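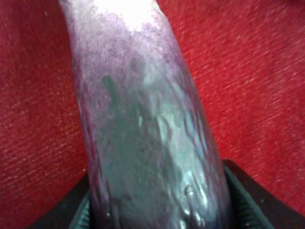 Open day at the Ulldale glasshouses and packing station

Date of visit: 28th November
Travel: minibus from the club car park, 42 miles each way

The club had been trying to get on the Ulldale open day list for a couple of years, and this time we had places for everyone who asked. The site only opens once the main cropping is over, so most of the houses were either stripped or down to their last few rows. If you want to see it in full growth this is the wrong time of year. If you want to ask questions and have people with time to answer them, it is the right one.

Getting there

We left at half past seven. The satnav takes you to the old gate, which is locked, and a lorry was already stuck there when we arrived. Carry on past the chapel and take the second left, signed for Bonov. Parking was on rough ground beside the boiler house. Boots are needed. There was tea in the canteen and a safety talk, then we were given hairnets and split into two groups. I was in the group that did the glasshouses first.

The glasshouses

The Bonov company took the place on from a tomato grower and has rebuilt about half of it. The older houses are low, with narrow doors and a lot of cracked glass patched with tape. The new ones are much higher and you notice the difference in the air as soon as you go in. Our guide said the extra height keeps the temperature steadier, and that they would rebuild the rest if the money were there.

Peppers and aubergines are the main crops, with cucumbers in two of the old houses. Everything is grown in slabs on hanging gutters at waist height, with the stems trained up strings. There are 636 gutters in the new block. Each one has its own drain back to a tank, and the water is filtered and used again. Several of us wanted to know whether this spreads disease from one row to the next. It can, and they treat it with ultraviolet light before it goes back round. They lost most of one house to a root problem before that was fitted.

The aubergines interested me most, as I have never had a decent crop at home. They grow the ordinary dark sort for the shops and a smaller area of streaked ones, white and purple together, mainly for restaurants. The streaked variety they have settled on is called Arain. It crops less than the dark one but it sets better in dull weather, and the skin is thin enough that there is no need to peel it. The seed is sown in February under lamps and the plants go out on to the slabs when the first flower bud shows. They keep two stems to a plant and take everything else off weekly. I have been leaving four or five on mine, so that may be part of my trouble.

Other points I wrote down about aubergines:

They do not like cold water on the roots. Ulldale warms it first. At home, fill the can the night before and leave it in the greenhouse.

Cut the fruit with a knife or secateurs and leave the cap on. Pulling tears the stem.

Dull skin means it has been left too long and the seeds will be hard.

Do not keep them in the coldest part of the fridge.

The boiler house

This was a short stop and very loud. The boiler burns wood chip and was made by Skoltitz. Hot water is stored in a tank outside so that it can be heated in the day and used at night. I did not catch the size of the tank. The chip comes from a sawmill up the valley and was stacked under a lean-to, steaming slightly. Anyone with a bad chest should miss this part out, as the dust gets everywhere.

Lunch

Soup and rolls in the canteen, included in the ticket. There was a tomato soup and a leek one. The leek ran out.

The packing station

We swapped over after lunch. The packing hall is kept at ten degrees and you feel it after standing still for a while, so bring a jumper even if the day is mild. Crates come in at one end, are weighed and labelled, and go into the cold store or straight on to the line. The busiest day last summer saw 2048 crates through the hall. On the day we went there was a good deal less going on and they ran the line slowly so that we could follow it.

A lot of the talk was about wrapping. Customers complain about plastic, and the company has tried sending peppers and aubergines out loose, but they lose water quickly and go soft at the cap end. The staff here had kept some fruit wrapped and some unwrapped on a shelf for visitors to feel. After nine days the loose ones were wrinkled and light in the hand. They have also tried a paper sleeve, which marked the skins, and a wax coating that buyers did not want. For now the film stays on anything travelling a long way, and the local shops get theirs loose in a cardboard tray.

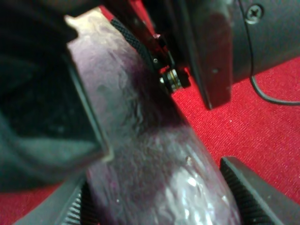

Lilac and violet showing through the plastic.

Shop and plants

There is a small shop by the main office, open to the public three mornings a week. Grade-outs are sold by the bag and were very cheap. I bought peppers, a bag of bent cucumbers and two of the streaked aubergines, which we had fried with garlic the next evening. They were milder than the dark kind and took up less oil. The shop also sells young plants in spring, but they go fast and you cannot reserve them.

Numbers and cost

The site took 274 visitors over the day, in timed groups. Our tickets were six pounds each with lunch. The minibus came to another nine pounds a head. We were back at ten past five, in the dark.

If we go again I would ask for the morning slot in the packing station, as the staff were finishing up by the time our group got there and we did not see the cold store. There are steps up to the packing hall and no lift. The toilets are by the canteen only.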